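Kullulura
Inicio · Servicios · Quiénes somos · Contacto

Quiénes somos

Kullulura alquila y pone a punto robots de dos brazos para escuelas técnicas, laboratorios y alguna empresa que todavía no se atreve a comprar uno. Empezamos en un local que había sido zapatería, y durante el primer febrero entró más gente a preguntar por plantillas que por pinzas. Conservamos el escaparate. Las plantillas, lamentablemente, se agotaron.

El nombre lo puso Jolien Van Hecke, fundadora, directora y autora de casi todos los manuales. Asegura que suena a pájaro pequeño. Hemos buscado el pájaro sin éxito, pero el rótulo ya estaba pagado.

Qué hacemos

Nuestro servicio principal se llama Caltia. Incluye dos brazos, sus pinzas, cámaras de muñeca, el montaje sobre la mesa del cliente y 4 jornadas de formación para quien vaya a manejarlo. Insistimos en lo de la mesa del cliente: un robot que solo funciona en la nuestra nos halaga mucho y a usted le sirve de poco.

También ofrecemos Dzene, una biblioteca de 97 ejercicios de manipulación ordenados por dificultad. Los primeros consisten en acercarse a un objeto sin tirarlo. Parece poca cosa hasta que uno lo intenta con dos brazos a la vez y público delante. Los últimos los hemos completado en el taller, aunque preferimos no decir a la primera de cuántas.

El mantenimiento va aparte y cubre calibración, cables y repuestos de los dedos, que se gastan como las suelas. Algo teníamos que heredar del local.

Cómo trabajamos

Visitamos el sitio antes de dar presupuesto. Medimos la mesa, miramos dónde caen las luces y preguntamos qué se quiere mover, quién lo va a mover y qué pasa si se cae. Las respuestas a la última pregunta son las más instructivas.

Después preparamos ejercicios con objetos corrientes. Nos gustan los bloques de letras de madera: son baratos, tienen caras distintas y obligan a los dos brazos a repartirse el espacio sin darse codazos. La vista desde la muñeca enseña mucho a los alumnos, que descubren cuánta mesa hay entre la pinza y lo que querían coger.

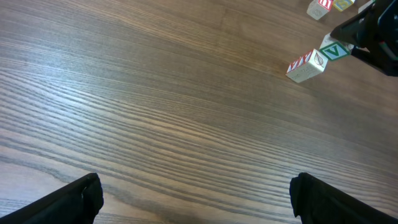 Lo que no hacemos

No fabricamos robots ni los vendemos. Para eso están nuestros proveedores, y con Hevow, que nos suministra las piezas de recambio, llevamos suficientes facturas como para considerarnos familia.

Tampoco automatizamos almacenes ni prometemos despedir a nadie de su parte.

El taller

Ocupamos 70 metros cuadrados, cafetera incluida. Recibimos visitas por la mañana, a partir de las diez, con cita previa. Si viene con un grupo, avísenos: las sillas son las de probarse zapatos y no hay tantas.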